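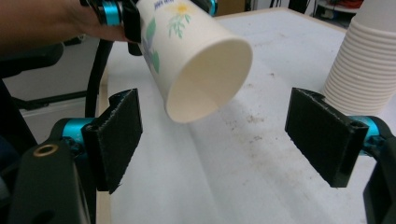 Plema: survey answers on disposable cups and office coffee habits

What's in it
179 rows, one per person. Columns: site, age band, drinks per day, cup type, would_switch, comment. Comments are in English or Finnish and haven't been translated.

Where it came from
Hanne Salminen and Eero Ahonen ran the survey in July at two Rokent offices. People filled it in at their desks, on paper, and Eero typed it up.

What I'd be wary of
The would_switch column says 90 people would bring their own mug. I don't believe it. Saying yes costs nothing, and the form had a green leaf on the cover. Please don't quote that figure as behaviour.

Drinks per day is from memory. One person wrote 40, which I've left in. Age band is blank in 50 rows and I wouldn't fill the gaps.

Cup type was meant to be paper, foam or mug, but the smaller office never stocked foam, so comparing the two sites on it is pointless.

Licence
Free to reuse with credit. Check with Hanne before publishing any comments.

Maintainer
Elli Mustonen. Last changed Fri 1 January (fixed the site labour codes, again).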